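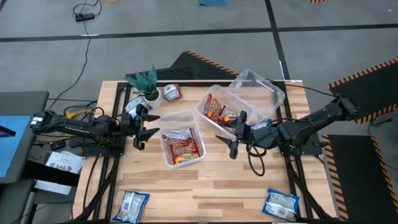
Figure 1. Clear plastic containers with snack bags, and further packets lying on the wooden tabletop.

4.2 Do clear bins keep categories apart?

The claim we set out to check is easy to find and hard to trace. Guides to pantry tidying, the Skoltusero method among them, hold that dry packaged food stays sorted longer in see-through bins than in opaque ones, on the grounds that people can see a wrong item and will move it. Kirkow repeats the claim and cites Costache, whose own paper reports only that people liked the look of clear bins. Liking a bin and using it well are different outcomes, and we could find no earlier study that measured the second.

Our 56 households in Totora each kept a set of clear bins for 9 weeks. At the final visit, in October, we logged 717 packaged items and asked whether each one was in the bin its owner had named for it at the start. The answer was yes for 62 percent of them. We are reluctant to call this a success. There was no opaque group to compare it with, and a household that names one bin "snacks" and another "other" can hardly put anything in the wrong place.

A second problem lies in what counts as a category. Figure 1 shows one tub holding a single red and yellow bag and another, set at an angle, holding two red ones, while two blue and white bags lie along the near edge of the table. A coder who sorts by color would find a rule in this. A coder who sorts by food would want to read the labels first. Our two coders, Ovidiu Bălan and Ovidiu Enache, disagreed on this point more than on any other during the practice round, and the written rule we settled on (kind of food first, brand second, color never) was Bălan's. Enache still holds that it hides something real. Several people told him they reached for "the red ones," and he sees no reason to treat that as a mistake.
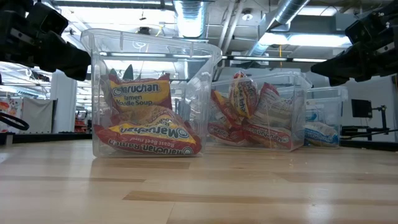

Instant noodles gave us the most trouble. The packages are stiff and flat, they stand up only when something holds them, and once several are in the same bin they tend to settle at different angles. Whether the bin is clear then matters less than the guides suggest. A wrapper turned to face the wall shows its front, and one behind it may show little more than an edge. In the interviews, people described digging through noodles by hand and then dropping them back in whatever order they came out. We did not time this, so we can't say whether it took longer than it would with a box.

Bin size may explain more than clear walls do. Households that chose large bins tended to mix foods in them, but they also owned more food, and our data do not let us pull the two apart. We would also caution against reading much into any single photograph of a tabletop. It shows where the packets lay at one moment and says nothing of where their owner meant them to go. The item scores in Section 4.3 therefore rest on the named-bin lists alone, with the 62 percent figure left unadjusted.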